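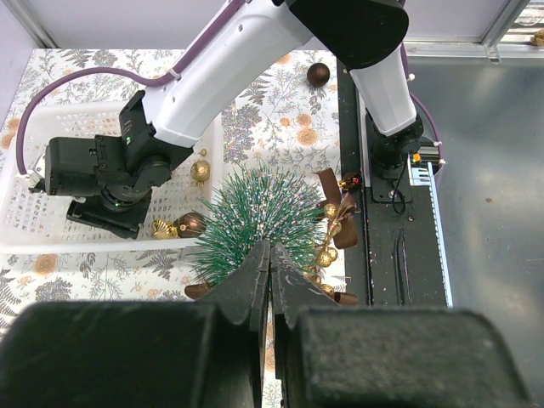
Do the loose ornaments get sorted before the garland is done, or after?

Sort first, all of it into the white baskets, then dress the garland from the basket. Going back and forth to the boxes is what ate the whole evening last year.

OK so, hello list, quick one before I have to run. Replying to the Vollarley hall message from this morning, quoted here so people who joined over the summer can follow:

> Fri 29 August
> Hi all - we have the big hall at Vollarley again for the winter fair and
> the Skuvstead side wants the same brown and gold look as before, garland
> along the front of the stage plus the tea tables. Can whoever did it last
> time write down how the boxes are packed and what goes on the garland?
> We have 22 tables this time and I would rather not guess. Also are the
> baskets ours or did we borrow them? And is the fern tablecloth OK to use
> or is it being saved for something?

Baskets are ours. Tablecloth is fine to use, it's the off-white one with the gray ferns and the peachy orange flowers, it has been through the wash plenty. Please put it DOWN FIRST before any glitter comes out. Glitter in the hall floor is a whole thing and Vollarley did charge us for it once.

Now the sorting. Everything goes in a plastic basket with the holes in the sides, the holes let the stray needles and bits drop through onto the cloth. Brown and gold only in this lot. If you find red or silver it belongs to Aasen, bag it and I'll drive it over in September.

What goes in one basket:

- shiny brown balls, big and small. Leave the strings on. If a string is knotted cut it and tie a new one, don't sit there picking at it
- gold glitter balls, check the cap is on tight, the caps work loose in storage
- small pinecones
- brown satin bows. These tangle with eachother like you wouldn't believe, so lay them in last and don't stuff them under the balls

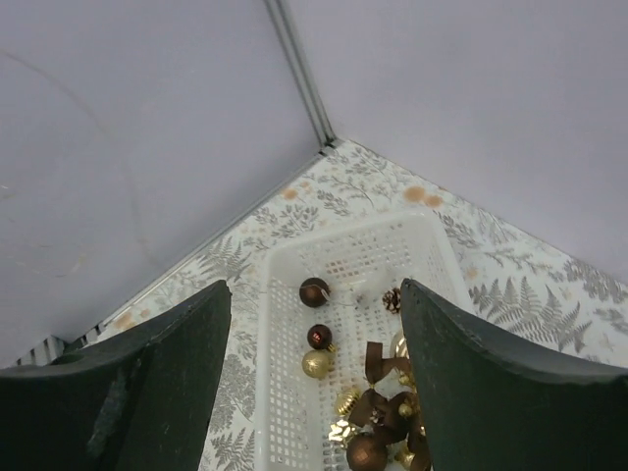
- the little green tufts with the glitter on, needles get crushed if anything sits on them so they go on top or just stand them on the table next to the basket

One basket does a good stretch of garland. Don't mix in the table pieces, those are in the Gostivel carton, the long flat one marked 505. I know it says kitchen on the other end. Ignore that.

Garland

Lay it out flat on the cloth, full length if the table allows. Fluff the needles before anything gets hung. It's the green one with the frosty white tips and it comes out of the bag squashed flat every single time. Give it a proper going over, bend each little branch out by hand, then leave it alone for 30 minutes and go have a coffee.

Bows and the small gold balls are wired on, leave those where they are unless one is hanging off. The small balls should dangle in little bunches. If a bow has gone limp a quick pass with a cool iron thru a tea towel sorts the tails out.

Big gold glitter balls go on after. Hold the ball itself when you move it, don't carry it by the loop or you end up holding a cap and the ball is under the piano.

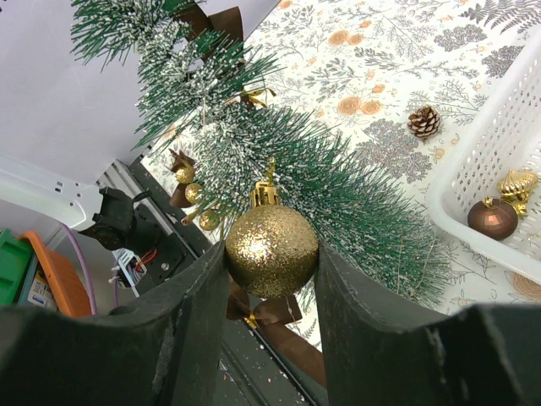

Tuck the loop well into the needles so the cap doesn't show from the front, and try to keep a brown bow near each gold ball, they look lonely otherwise and the brown takes some of the shine off. Gold ribbon twists can go anywhere there's a gap. Less than you think. We overdid it the first year at Skuvstead and it looked like a chocolate box.

Shiny brown balls are for the thin places, where the green wire shows. Pinecones same.

For the tea tables - 22 is more than we have stuff for if each one gets a full setting. I would do 2 balls and a tuft per table, one brown one gold, and put the pinecones only on the long ones by the door. Or someone buys more. I'm not against more but it has to match, and the brown from the new Aasen shop is too orange, I held it up next to ours.

Packing away is the same thing backwards, bows out first, glitter balls wrapped seperately in the tissue. Then shake the cloth OUTSIDE.

Still need to know who has the hall key and whether we can get in the night before. Reply to the list please, not just to me.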